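Home > Guides > 3D Basics
Search this site

How to soften the shadows in your first render
by Yanti Teoh

Many beginners write to me that their render looks too hard. Usually the light is too small. Select your main lamp, open its settings and make the size 2 times bigger. Do not touch the strength yet.

Now choose a plain matte material for the model. With a white surface you see every mistake of the light – it is good for learning.

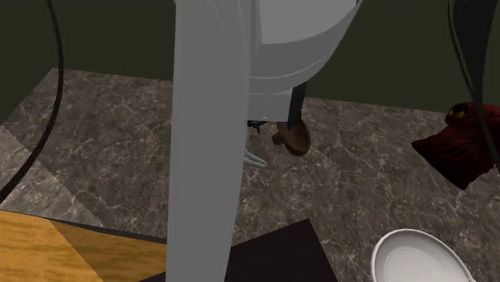

Matte white arm, with the shading a little darker along the left side of the column.

Next, add a second lamp on the opposite side, much weaker than the first. Render a small test and look only at the dark parts. If they are fully black, raise the second lamp slowly.

Save the file under a new name before the final render. I lost one evening of work in June this way.

Filed under: Lighting, Beginners
Contact | © Havuvbridge | Back to top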